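Planning a Two-Day Paddle on the Gravia River

Updated 2022-06-12

The Gravia between Starkidholm and Kiani can be paddled in two days at normal summer levels. These steps cover permits, gear, the shuttle, and the overnight stop. They assume a canoe or touring kayak and basic paddling experience.

1. Check the water level

Read the gauge at the Starkidholm bridge on the morning you leave. The lower limit for a loaded canoe is 2 feet. At 6 feet and higher the river is closed to small boats and the landing gates are locked. Levels can change overnight after rain in the upper valley, so a reading from the day before is not enough.

2. Get the permit

Overnight trips need a river permit. Day trips do not. The office at the Starkidholm landing issues up to 1,000 permits per season, and the season ends on the last day of October. Write the permit number on a tag and tie it to the stern.

3. Set up the shuttle

Leave one vehicle at the Kiani take-out before launching. Use the gravel lot on Route 223. The paved lot next to the ramp is for trailers only, and cars left there overnight are towed.

4. Pack the boat

Put sleeping gear and dry clothes in roll-top bags and clip each bag to a thwart. Place food and water low and near the center. Load the boat while it is afloat in shallow water, then check the trim from the side. The bow should ride slightly higher than the stern.

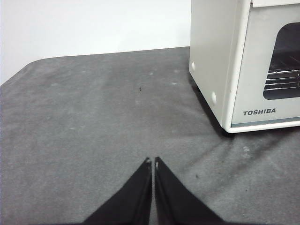
5. Paddle to Gurkport

Keep to the left channel at the first island. The right channel is shallow and often blocked by fallen trees. Pass under the rail bridge through the middle span. The Gurkport campground is on the right bank, just after the old ferry ramp. Pull boats fully onto the grass and tie them to the posts.

6. Finish at Kiani

Start early on the second day. The last stretch is wide and open, and a headwind is common after noon. Stay close to the left bank until the water tower comes into view, then cross to the take-out at a right angle to the current. Rinse the hull at the wash station before loading it on the vehicle.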